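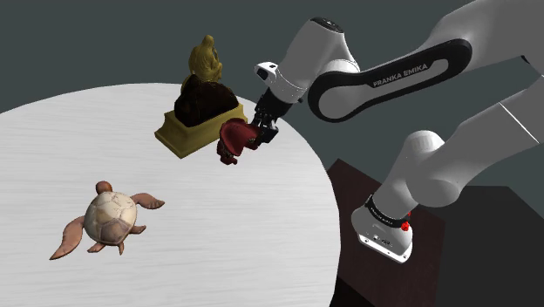 I bought the Skurkerlow tabletop polish expecting very little, and for the first month it met that. The label promises a finish that "stays looking new" for 200 days, a figure I'd like to see somebody defend. A round table in pale gray with a light brushed grain, a statue standing on it, is about the hardest test I can think of, as any smear shows up against the streaks. My own table is darker and more forgiving, and I still found swirl marks by the second evening.

The can says two coats. Forough Soltani, who sold me mine at Otetden, swears by one, put on thin with an old T-shirt. She was right, which makes me wonder who wrote the can. White tops are another matter. On a round white one I'd skip this stuff altogether and stick with dish soap.

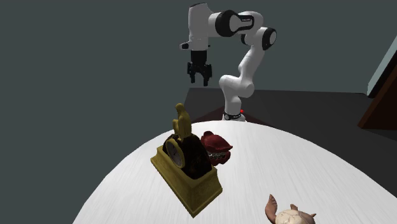 Smell and drying time

Strong, lemony, gone by morning if you open a window. Drying took most of an afternoon – the can says 2 hours. I set a mug down too early and the ring is still there.

I also tried it on painted trim, which the maker claims is fine. Flat colors are risky. You get shiny patches on the raised parts and dull ones on the face.
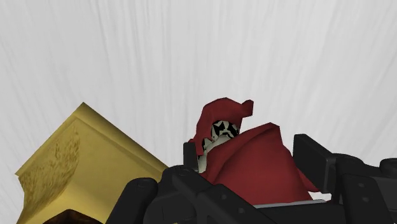 Mustard yellow with a molded edge.

Would I buy it again? Maybe the small can. The Yazdani paste costs less, takes more elbow grease and left my sideboard looking better. I've asked Otetden for a refund on the second can and haven't heard back.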